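Buscar en el blog... Ir

Última actualización: 29 de enero de 2023

Jornada de puertas abiertas en Vikville

El taller de Coneretti abrió sus puertas y fui a ver la demostración de manipulación bimanual. Nos explicó el montaje Man-sik Cha, que lleva la parte de control.

La tarea era doméstica: un horno de sobremesa, un recipiente con comida y dos brazos con pinzas paralelas. Cada pinza tiene 2 dedos y un único grado de libertad, de modo que toda la orientación la resuelve la muñeca. Según Cha, lo difícil es la puerta – el tirador describe un arco y el brazo debe ceder en la dirección radial o la fuerza se dispara.

Pregunté por el mando del temporizador. Un dial redondo obliga a girar sin perder el agarre, y con dedos estrechos el contacto es pequeño. Han entrenado con 4000 episodios teleoperados y piensan añadir más.

Eché en falta datos de fuerza en pantalla. En diciembre, en Shimada, los mostraban en directo y se entendía mucho mejor.

Comentarios

Bruditz: ¿Control de impedancia o solo posición?

Marta: Yo fui por la tarde y había bastante cola.

Rubén: Gracias por la crónica. ¿Publicarán los datos? 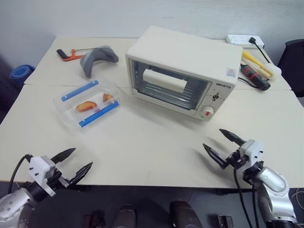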